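Breminon
Home | What We Do | The Class | Visits | Stories | Contact
About Us / Who We Are

Breminon is a small school for home sorting. We teach people how to go through the little things they own – the bracelets, watches, chains, beads and keychains that pile up in drawers and coat pockets – and put them away so that they can be found again and worn again. We love this work, and we've been doing it long enough to have strong opinions about boxes!

The school began in a rented room above a button shop, with one long table and a class of 12. The plan was to teach a general course on tidying a whole apartment, kitchen to closet, in a single season. Week one was jewelry, picked mainly for being small and easy to carry in. Week one ran for a month. People kept bringing more, and they kept telling each other where it came from, and by April we had quietly dropped the kitchen from the schedule. (The kitchen came back later, under our sister program Prellia, which handles pantries, linens and anything too big to fit in a shoebox.)

We have now taught 2,000 people, most of them in their own bedrooms.

How a session works 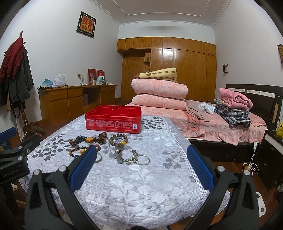 Our favorite work surface is a made bed. It's wide, it's soft, nothing rolls off and chips, and almost every home has one. We ask people to pull the cover flat, open the box they keep things in and get all of it out where they can see it. A patterned bedspread is fine, and we've sorted on plenty of them, like the grey-and-white one with the leaves and branches, where the dark prayer beads show up nicely and the pale silver bangle takes a little more looking for. If you have a plain sheet in a dark color, lay it over half the bed and put your silver there.

Then you sort, and you sort by how a thing is put on. Bangles go over the hand, so they sit together. Stretchy bead bracelets are another pile. Anything with a clasp goes in a third, long strands get laid out straight, and keychains wait on their own at the corner. Most people come to us wanting to sort by color or by value, and both look lovely for a week. Sorting by how you put it on holds up on a busy morning, when you have one hand free and the bus is coming.

We also like to do the jewelry in the same room and on the same day as the bedding. Folding a comforter is big, easy work that uses your arms, and picking a knot out of a chain is the opposite, so we switch between them every half hour or so. Blankets get stacked with the heaviest at the bottom. Shirts and pajamas go in their own pile, folded to the width of the shelf they're headed for. Measure the shelf first. We've all skipped that step and folded everything twice.

On tins

We are very fond of tins. Cookie tins, tea tins, candy tins, the small round ones that balm comes in – they close well, they stack, and most of them were on their way out of the house anyway. A big tin makes a good outer box. A small one inside it keeps a fine chain from wandering off into the beads. We do suggest a scrap of felt or an old handkerchief in the bottom, as bare metal is slippery and a bracelet will slide into a heap the moment you pick the box up.

We run a tin swap, too! It started as a shelf by the door and it now holds 800 of them, sorted by size, free to anyone in a class. Bring one, take one, or just take one.
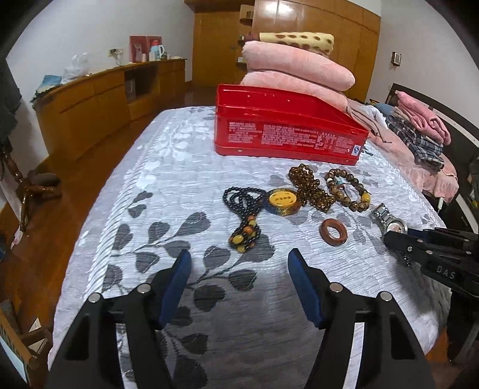
Out on the bedspread: beads, a silver watch, a little yellow-and-blue tin, and the big red one open behind them.

Watches deserve a word of their own. We keep them out of the bead pile entirely. A metal link band is heavy and has edges, and a long strand of beads will wrap itself around one given half a chance. Close the clasp, lay the watch on its side and give it a corner to itself. The same goes for long beaded necklaces, which we coil loosely and set down with the heavy end in the middle, so the coil can be lifted out in one go.

Who comes to us

All sorts of people, and we mean that. Someone moving to a smaller place. Sisters dividing up a box and wanting a calm afternoon to do it in. Teenagers with forty friendship bracelets. We don't appraise anything, we don't buy or sell, and we never tell you to throw something out. If you want to keep a single earring, keep it. We'll show you a good spot for it.

Classes are kept to 12 so that each person gets a proper stretch of table. Home visits take 2 teachers and one afternoon. Our repair partners at Jirnar restring beads and replace clasps for our students, and the Sheikh reading room lends us its back tables in the winter, when our own place gets too drafty for sitting still.

Come by and see us. The door is open from 10 in the morning, the tin shelf is on your left, and there is usually somebody at the table working on a knot who would be glad of a second pair of eyes.

The Class | Visits | Tin Swap | Contact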